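Posted in: Hardware > Buying & Budgets

Four-finger hand for the club arm, what would you spend?

wamach_9: So excited, we finally have money for a hand! Stimora quoted $595 a finger, with the palm extra.

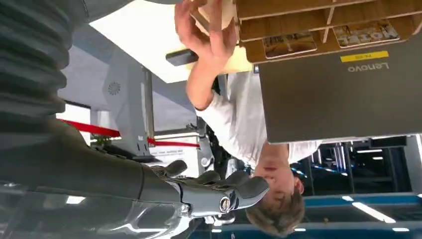
Budget closes in February and I'd love fingers over another two-jaw gripper. Has anyone priced spares?

Chang: Spare tendons ran us $202 last year. Budget for them now!

himstead_lab: I'd still buy the two-jaw. $428, done, and you keep the rest for a better laptop.

wamach_9: But fingers!! We want to try cards and little boxes.

Chang: Ask for the bench price, they do haggle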